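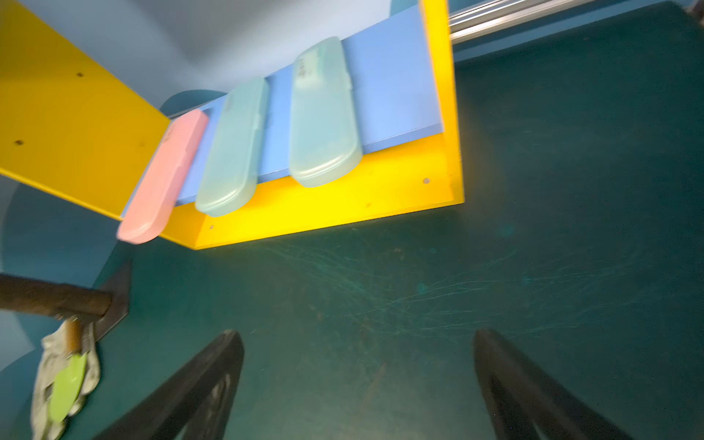

The last stationer in Sencombe

Half past eight, December, still dark. Siiri Nieminen has the lights on and one glove off. Door sticks. Her father Urho gives it a shove from inside and goes back to his coffee.

Rultano has sold paper, ink and school things on the same corner since before the bridge. Two rooms, a cellar, a bell that rings late. Rent went up again in the fall. The chain place out by the highway does notebooks for less than Urho pays for them.

So why stay open? "Envelopes," he says. Long pause. "And people come in when their pens stop."

Repairs, mostly. Siiri took it over from him bit by bit, nibs first and then the old fillers. Last year she did 511 pens at the back table. Some came by mail, one from a retired judge who wrote four pages on what was wrong with it. She read all four. It needed a new seal.

Mavis Fitzsimmons buys the same blue-black ink she bought as a student nurse. Doesn't like the new label. Anatole Besson, who teaches the little ones up at Gidusside, wants 23 exercise books, wide ruled, and he wants them on the school acount. Urho writes it in the ledger by hand. There is a computer. It's under the wrapping paper.

August is the money month, back to school, then it drops off a cliff untill the Christmas cards. This year the cards are by Elsa Rautiainen, hares and snow, printed locally. Going quickly.

The lease is up in spring. Siiri wants to sign. Urho wants to see the heating bill first. By nine there are two people waiting and the coffee's cold.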